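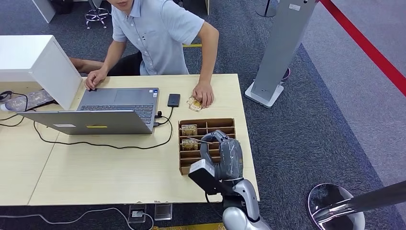
A laptop and a small packaged item on the table during the visit.

Report of a visit to the Kravets confectionery works, Nerska

Members of the Tusotside Food Trades Association visited the Kravets works at Nerska in March, at the invitation of the company. The visit lasted the whole morning and covered the boiling room, the wrapping hall and the goods store. The Association last visited the site before the present wrapping hall was built.

The works employs 168 people, most of whom live in Nerska or in the villages along the Skadine road. Boiled sweets and toffee make up the greater part of its output, and a smaller department produces filled chocolates for the winter trade.

Visitors were received in the canteen at 9.30 and given overshoes, coats and hair coverings. Rings and watches were left in lockers. The party then divided into 2 groups, one beginning in the boiling room and the other in the goods store.

In the boiling room, sugar and glucose syrup are cooked in open pans before being poured on to cooled tables. Flavouring is added at this stage. The shift supervisor explained that the toffee recipe had been altered last year, when the dairy at Skadine stopped supplying condensed milk in drums. Several members asked about the effect on shelf life, and the company has agreed to send its test results to the Association's office.

The wrapping hall drew the most questions. The older line wraps about 4000 pieces an hour and is still preferred for toffee, which can stick in the newer one. Noise levels were high and ear protection was worn throughout. Members noted the clear marking of walkways and the good condition of the floor drains.

The goods store holds up to 213 pallets. Stock for export is kept separately, and labels are checked against the order before loading. The loading bay is to be roofed over during the summer.

A short discussion followed over lunch, chiefly on packaging costs and the training of apprentices. The Association thanks the management and staff of Kravets for their welcome. Members wishing to join the autumn visit to the flour mill at Skadine should apply to the office before the end of June.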